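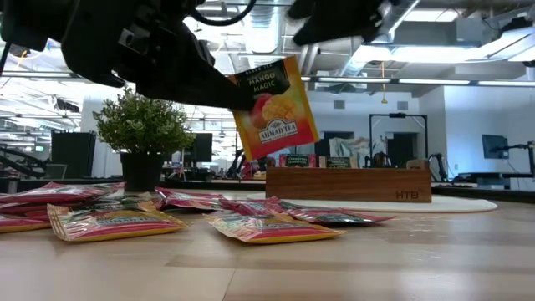 Tea table opens at Datville community room

Visitors to the Datville community room can now make themselves a free cup of tea in the afternoon. The tea table started in March and is open from 3 pm to 5 pm, when the English conversation group has its break.

Verena Steiner, who looks after the room, said the first box of fruit teas was finished in 36 hours. "We did not expect it. Now we put the packets loose on the table, so everyone can see the flavours and choose," she said. Mango black tea is the favourite so far - the berry ones are going slower.

The kettle was given by Kwabena Amoah from Plekport, together with 15 mugs. Visitors are asked to wash their mug after use and to leave the pot plant on the table, as it was moved to the windowsill twice and did not like the cold.

Donations of wrapped tea bags are welcome, in any flavour. They can be left with Chiến Tạ at the front counter until 5 pm. Milk is in the small fridge beside the door.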